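八月里下了几场透雨，Xavier球场的草终于缓过来了，门前那块秃地也冒了点绿。我早上绕过去看了一眼，站在小禁区线上，两只手不由自主地就抬到了腰那么高，自己都觉得好笑。旁边遛狗的大爷看看我，又看看空荡荡的球门，很客气地冲我点了点头。

好久没在这里写球了。上一篇还是抱怨膝盖的，后来有几位老朋友留言问我是不是挂靴了，谢谢你们惦记，没有挂，只是踢得少，写得更少。这回想认认真真写一写Anselmo Quintana，我们Lalau队的门将教练。他这个赛季结束之后就不带我们了，要搬到女儿那边去住。大家在更衣室里闹哄哄地给他切了蛋糕，轮到我说话的时候我一紧张，只说了句"谢谢教练，保重身体"，回家的路上越想越懊恼。那就写在这里吧，写长一点，反正博客不限时。

我跟着他练了五年多。刚到Lalau的时候，我是去应征后卫的。小时候在学校里踢的就是后卫，个子不矮，跑得不快，解围倒是一脚能踢出老远，自我感觉还行。那天原来的门将扭了腰，队长问谁愿意上去顶一下，我大概是因为新来，想表现得好相处一点，就举了手。结果第一个球就从我腋下钻过去了。我趴在地上，脸贴着泥，心想这下完了，明天就得换个队打听打听。这时候场边有个戴毛线帽的老头儿慢慢走过来，蹲在门柱旁边，问我："你刚才眼睛看的是哪儿？"

我说看球啊。

他说："你看的是他的脸。"

我想了半天，还真是。对方前锋长得凶，冲过来的时候龇着牙，我就一直盯着他的牙。老头儿也没多说，从兜里掏出一个瘪了一半的网球，就在门柱边上跟我一下一下地抛着玩，抛了好一会儿，什么要领都没讲。散场的时候他问我下回来不来，我说来。就这么着，我从后卫变成了门将，我太太到现在还觉得这是一桩莫名其妙的事。

教练练门将有他自己的一套，跟我后来在网上看的那些视频很不一样。视频里的人都在扑，飞来飞去，草皮乱溅，配上音乐特别好看。他带我们头几个月几乎不让扑，光练站。怎么站，站哪儿，球到了边路往哪儿挪，挪多少，对方低头准备起脚的那一下你的脚后跟是不是还踩在地上。他喜欢在点球点和两根门柱之间拉绳子，让我沿着绳子的角平分线来回走，走到闭上眼睛也知道自己离近门柱还有多远。冬天的傍晚，天黑得早，灯又不太亮，我一个成年人在那儿牵着绳子碎步挪来挪去，别的队友已经在另一边踢小场踢得热火朝天，欢声笑语的，心里要说没有一点委屈那是假的。

可是慢慢地，球开始往我身上来了。这种感觉不太好形容。以前对方射门，我总觉得球在躲我，怎么都差一点；后来站对了地方，很多球就那么平平常常地打到我怀里，场边的人会喊一声"打正了！"，怪前锋脚头不好。头一回听见这话我还挺失落，心想我好不容易接住一个，怎么成了人家踢得差呢。教练在场边听见了，笑得帽子都歪了，回头跟我说，这是对门将最好的夸奖，回家记在本子上。我真记了，那个本子现在还在抽屉里，封皮上沾了一块洗不掉的泥印子。

再说说接高球。我怕高球，怕得要命，到今天也不敢说完全不怕了。角球一开出来，禁区里人挤人，胳膊肘、后脑勺、膝盖，全在你耳朵边上，出去还是不出去，就那么一眨眼的工夫。我犯过的错多半是出去了一半又后悔，停在半道上，上不着天下不着地，球从头顶飘过去，人家后点轻轻一磕就进了。教练对别的失误都很宽容，漏裆也好，脱手也好，顶多摇摇头，唯独对这个不客气。他说，出去就要喊，喊了就要到，到不了也要撞上点什么。他让我喊得整个球场都听见，我一开始喊不出口，嗓子眼儿里像塞了棉花，喊出来的声音跟在图书馆借书似的。他就让我站在门里，他自己走到中圈去，我喊"我的"，他听不清就不发球。那天风又大，我喊到后来破了音，隔壁网球场上的人都停下来看。

我太太说我从那以后在家里说话都大声了。炒菜的时候她伸手要拿锅铲，我脱口一句"我的！"，把她吓得往后退了一步。

不知道别的业余门将是不是也这样，这个位置会跟着你回家。过马路的时候看车，我会下意识地算角度；超市里有人从货架上碰掉了一罐东西，我的手比脑子先到；女儿往我这边扔橡皮，我接得干净利落，她就非要再扔，再扔，扔到她妈妈出来制止。踢后卫的时候从来没有过这些毛病。
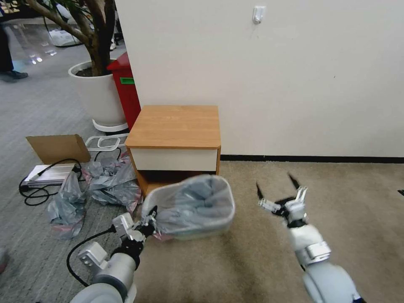
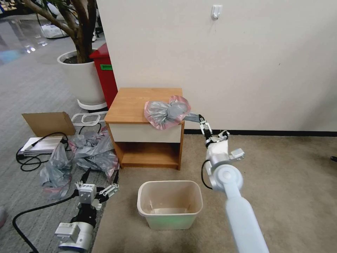 业余门将每次训练都要戴手套吗？

大部分时间要戴，尤其是练射门和高球的时候，能护着手指和手掌；做抛接、热身这一类轻的练习可以光着手，找找球的感觉。手套用完冲一冲，阴干，别放在暖气上烤。

说到手套，我还得替教练翻一笔旧账。我刚开始当门将的时候什么都不懂，跑去买了一副很贵的，掌面又厚又软，颜色鲜亮得像热带鱼，第一次戴去训练还特意早到了一会儿。教练捏着我的手套看了又看，问能不能借他戴戴。他戴上，拍了拍手，说真舒服，然后摘下来还给我，让我先放包里去，光着手接了一晚上的球。回家的时候我的手掌又红又烫，方向盘都不想碰。过了一阵子他才准我戴，那时候我已经知道球该落在手指的哪一截上，戴什么样的都差不了太多。那副热带鱼后来让我送给了队里的一个小伙子，他戴着比我好看。

我这么絮絮叨叨地写，教练要是看到了，肯定嫌我啰唆。他自己话很少，也很少讲以前的事。我们只知道他年轻时在好几个小球会里守过门，名气没有多大，报纸上大概也没怎么登过。有一回客场去Fukcombe，车在路上坏了，大家坐在路边等拖车，有个队友软磨硬泡，他才讲了一段，说他这辈子记得最清楚的一个球是没扑到的。对方一脚很远的射门，他判断要出去，就没动，球打在门柱内侧进了。他说他后来常常在睡不着的夜里想这个球，想的倒也没什么后悔，就是老在琢磨，当时那阵风究竟是从哪边吹过来的。讲完他就去帮司机看水箱了，留下我们几个坐在路基上，谁也没接话，晒得脖子后面发烫。

我后来也有了自己的那么一个球。熟悉我们队的朋友大概猜到我要说什么了，对，就是Gunik杯对Fukcombe的那一场。

Gunik杯是我们这一带的小杯赛，奖杯不大，据说底座还换过，可是大家看得很重，附近几个镇的人从小就踢这个。那场是在Xavier球场踢的，来了很多人，有人搬了折叠椅，有人在场边支了炉子卖烤香肠，烟一阵一阵地往球门这边飘，我的眼睛一直在流泪，队友还以为我紧张得哭了。上半场我们踢得很好，好得都不像我们，中场那几个人平时传三下准丢一下，那天怎么传怎么有。到了下半场腿就沉了，你追我赶的，一直缠到补时，场上2比2，人人都在扶着膝盖喘气，等哨子。

第96分钟，他们拿了个角球。

我看见教练站在场边，两只手插在兜里，什么也没喊。他平时这种时候也不喊的，他说到了那时候再喊，门将听见的都是噪音。球开出来，弧线很高，往后点飘，我看得清清楚楚，我心里有个声音说出去，脚已经动了。我喊了，喊得大概中圈都听得见。前面有我们自己的中卫，有他们那个高个子，我从两个人中间挤上去，左手被谁的肩膀压住了，只剩右手，我就用右手的拳头去够。

够到了一点点，就一点点，指关节蹭着球皮过去的那种。球没有飞出禁区，落在他们一个人的脚前面，他都没怎么抬腿，一推就进了。

散场以后我坐在门里不肯起来。队友一个个过来拍我的肩膀，说没事没事，那么多人谁够得着啊，我嘴上嗯嗯地应着，一个字都没听进去。卖香肠的在收炉子，孩子们在禁区里学着进球那个人的样子跑来跑去，张着胳膊。后来教练过来了，还是那样慢慢地蹲在门柱边上，跟我第一天见他的时候一模一样，就是帽子换成了草帽。

我以为他要安慰我，也准备好了要挨批评。他想了想，问我："你刚才眼睛看的是哪儿？"

我说，球。

他说："嗯，看见了。"

然后他伸手把我拉起来，自己腰不好，拉得龇牙咧嘴的，我赶紧自己使劲。我们俩把角旗拔了，把球网从挂钩上一个一个摘下来，卷好，他嫌我卷得松，拆了让我重卷。天快黑的时候他才又提了一句，说下回右手出去的时候，身子可以再侧一点，让肩膀替你先到。就这么一句，再没别的了。

我为那个球难受了很久，难受的程度跟这项赛事的级别完全不相称。上班开着会，眼前忽然就是那条弧线。可是很奇怪，回头再看，我对那天最舍不得忘的，也还是那一下：我出去了，没有停在半道上。刚开始练的那个我是绝对不会出去的，他会老老实实站在门线上，等着人家后点一磕，然后摊开手埋怨后卫。球都是进，站在那儿进和出去以后进，心里的滋味差得很远，踢过这个位置的人应该明白我的意思，没踢过的就当我在给自己找台阶吧，也行。

下一次训练，教练什么都没说，角球练到天黑。我侧着身子出去，肩膀先到，摔了不知道多少回，第二天早上穿袜子得坐在床沿上，一边穿一边哎哟。

这些年他教过的门将，不只我一个。队里现在的主力比我年轻得多，弹跳好，脚下也好，我早就心甘情愿地坐到板凳上去了，偶尔人不够才上去替一会儿。有时候我坐在替补席上看那小伙子守门，对方一脚射过来，他一挪步，球稳稳当当打在他怀里，场边就有人喊："打正了！"我跟教练对看一眼，两个人都憋着笑。

切蛋糕那天，他把那根练站位用的绳子留给了我。绳子磨得毛毛糙糙的，中间打过结，颜色已经说不上来了。他说队里有几个小孩想学守门，你有空的话，带他们走走。我说我哪会教啊，我自己都没学明白。他说没事，你先让他们走，走着走着他们就问你了。

上个礼拜我真带着绳子去了。来的孩子里有一个戴牙套的小姑娘，个子小小的，胆子大得很，一上来就问什么时候可以飞起来扑球。我一张嘴，差点就把教练那套话原样搬出来，好在忍住了，先从兜里摸出个网球跟她抛着玩。她接了几个，嫌没意思，回头看别人踢小场去了，看得眼馋。我那一瞬间特别理解教练当年的耐心，也有点替当年的自己不好意思。后来我们还是把绳子拉上了，她牵着绳子走了几个来回，忽然停下来问我，为什么走到这里，球门看起来就变小了呢？

我高兴坏了，当场就想给教练打电话，又怕他在午睡。

啰啰唆唆写到这儿，茶都凉了。教练的女儿说新家附近就有个球场，隔着窗户能看见一边的球门，我估计他过不了多久就会下楼去站在门柱旁边，看人家的门将眼睛往哪儿看。等膝盖好一些，我想开车去看看他，带上Lalau今年的队服，大家都签了名的，签得密密麻麻，有个家伙把名字签在了领子里面，也不知道他怎么想的。

教练，您要是看到这篇，香肠摊还在，网我卷紧了。

附近有孩子想来学守门的朋友，傍晚直接到Xavier球场靠小卖部那边的球门找我就好，穿双不怕脏的鞋，带瓶水。手套先不用买。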